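Skorstead Colour Terms

A word list of everyday colour names in Australian and Canadian English, with usage notes. Maintained by Mieke Vanhove and Gijs Dijkstra.

Contents

terms.csv: one row per term, UTF-8, comma separated
notes.csv: free-text usage notes, keyed to terms.csv by term_id
variants.csv: spelling variants (grey/gray, sulphur/sulfur)

Version 13 holds 42 head terms. Version 12 held 41; the addition is "slate".

Fields

term_id: integer, stable between versions
head: the term in lower case
family: parent hue, or "neutral"
region: AU, CA or both
modifier_ok: whether the term commonly takes a modifier such as "pale" or "dusty"
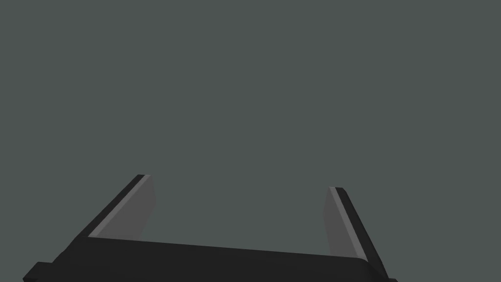 Neutrals caused most of the disagreement between annotators. A term is filed under "neutral" when speakers name the lightness before the hue, even if they then mention a tint. The background above the dark grey gripper is a typical case: a flat, muted grey with a faint green-blue cast. It is filed as neutral with the modifier "greenish", and "teal" is rejected. "Charcoal" is kept as a separate head term for very dark greys that are still distinct from black.

Collection

Terms came from written questionnaires run in Vunavport and Sendport in July. Respondents wrote the first name that came to mind and could give a second. Oranuch Bunnag coded the Vunavport sheets and Cristóvão Carvalho the Sendport ones. Disputed rows went to Dirk De Smet, whose decision is marked in notes.csv with "DDS". Paint trade names were removed, except where a respondent used one as an ordinary word.

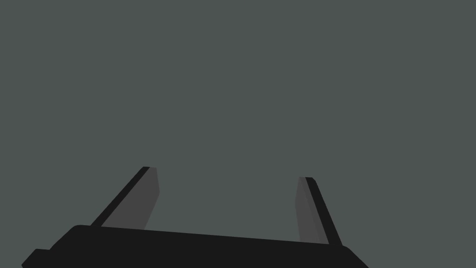 Known issues

"Taupe" has 2 entries in variants.csv with the same term_id. Keep the first.
Region is blank for terms taken over from the older Poulain list.
The modifier_ok field was filled in by hand and has not been cross-checked for yellows.

Licence

Free for teaching and research. Credit Skorstead Colour Terms and give the version number.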